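Hobby craft knife

A hobby craft knife is a small cutting tool with a pen-shaped handle and a short replaceable blade. It is used for paper, card, thin plastic, balsa and stencil film. The tool is held like a pencil, which gives close control over short cuts but little force.

Construction

The handle is usually a slender metal tube. At the front is a collet, a split sleeve that closes on the blade tang when its collar is turned. Many handles are knurled near the collet to improve grip. Weight and balance vary with wall thickness – heavier handles are generally preferred for long straight cuts.

Most knives are supplied with a push-on plastic cap. Caps are clear or frosted, so that the blade can be checked without removing them. A cap that no longer grips the collar should be replaced.

Handle color

Anodized or painted handles are sold in several colors. Color has no standard meaning, although workshops often assign one color to each blade shape or material. In the system described by Carter Friesen in the Nosstead workshop manual, red is reserved for plastics and blue for paper and card.

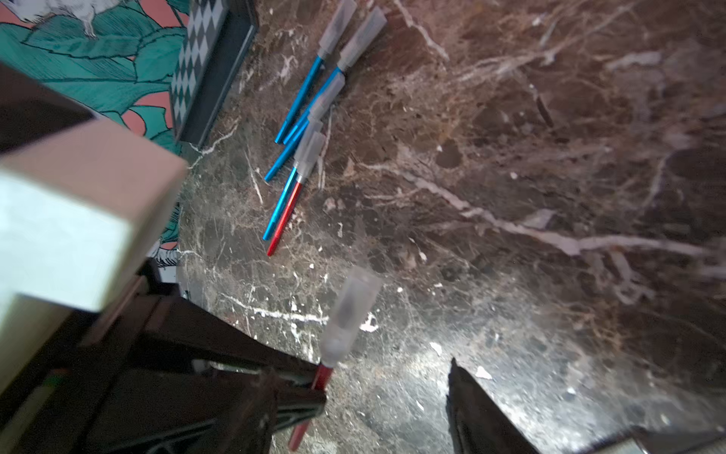 Storage

Capped knives are stored flat in a tray or upright in a block, with the blade end down. Stone and glass surfaces are suitable for sorting but not for cutting, as both dull the tip on contact. A self-healing mat is the usual working surface.

Blade replacement

The collar is loosened, the old blade is drawn out with pliers, and the new one is seated fully before tightening. Used blades go into a rigid sharps container. The Nosstead manual recommends a change after nearly six sheets of heavy card.

Related articles
Collet
Cutting mat
Dratness handle
Scalpel
Stencil film
Sturnesine blade pattern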